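Clornumico Short Courses
Workshop Housekeeping, handout 3 (of 8)
Putting away: trays, baskets, hook racks
Notes revised Jul 30, 2026. Bring to the session, spare copies in room 491.

Carried over from handout 2: sorting comes first, storage second. If you skipped the sorting sheet go back and do it, these notes won't make much sense otherwise.

1. Three kinds of holder
Tray = loose small stuff in use now. Screws, offcuts, the bit you just took off. Lives on the work surface, gets emptied at the end of the job.
Basket = things you want within reach but off the surface. Cloths, rolls of tape, gloves. Mesh lets the dust fall through and you can see what's in it from below.
Hook rack = anything with a loop, a hole or a handle you can hang. Not for heavy tools.

2. Hanging baskets
Clip-over type: hooked top edge goes over a bar or rail. Check it is seated along the whole length before loading. Load from the middle outwards. Long shallow ones tip if everything heavy goes at one end (Borent group found this out in March, tape everywhere).
No screws needed so you can shift it along the bar later. Try a week in one spot, then decide.

3. Hook racks
Fixing with cable ties is fine for light use. Two ties minimum, one towards each end. Pull tight, trim the tail, then tug test. Cut tails are sharp, trim flush.
Hooks point outwards, keep them out of elbow range. Rack on a side wall usually better than the back, less leaning over.
One item per hook!! Doubling up means the back one never gets used.

4. Surface
Clear, then sweep, then put the tray back. People do it the other way round and sweep round the tray, so crumbs collect along its edges. Small white bits show up well on a dark floor or bench, less so on a pale one, so run a hand brush over pale tops anyway.
Bright tray is worth having. Yellow is easy to find and you notice when its been left full.
Screwdrivers: not in the tray with the screws. Own place, always the same palce. A tool left lying on the surface counts as not put away, even if its next to where it lives.

5. Exercise (16 minutes, pairs)
Draw your own bench from above. Mark the tray, the basket, the rack. Then list what goes in each, from your sorting sheet. Anything with no holder gets a question mark, we do those together.
Dulora and Atanasov groups swap drawings at the end.
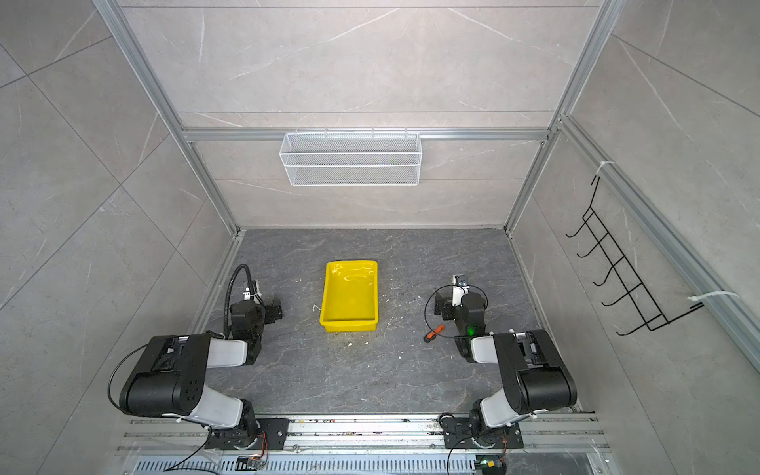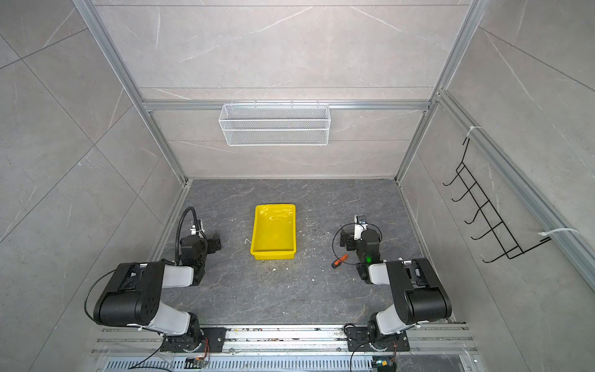
Fig. 1 and 2. Basket on crossbar, five-hook rack on side wall, yellow tray and screwdriver on the floor. Both views with holders empty.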